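Let the Planner Say It Isn't Sure

I've been writing planning code for robot arms long enough to have opinions, and the one I keep boring my friends with over coffee is that our software is far too polite. It gets a muddled answer from the camera, smooths it over, and hands the arm a nice clean path as if everything were settled. Jarlath Ó Néill and I argued about this for most of May (he's a dear man, and he thinks I worry too much!).

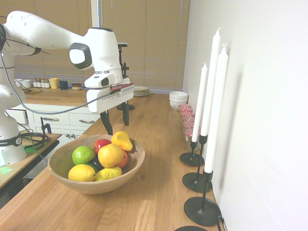
Perception should pass its doubts along to the planner, and the planner should be allowed to use them. At Posden we log every guess the vision code throws away, and last spring we read through 415 of them, which I recommend to anyone with a patient family. Take a bowl where a lemon is pressed up against the rim and something dark green is half hidden under an apple. I'd love for the software to go after the lemon first, keep two or three ideas about the green thing alive, and look again once there's more of it to see. Ours used to pick one label and march on.

Jarlath says all this costs time, and he's right, it does, nearly 50 milliseconds a plan on our machine in Salem. I'd pay that gladly. A slower plan that carries its own question marks is a great deal easier to debug on a Friday afternoon, and I'd like to see the tool makers give us a decent place to put them.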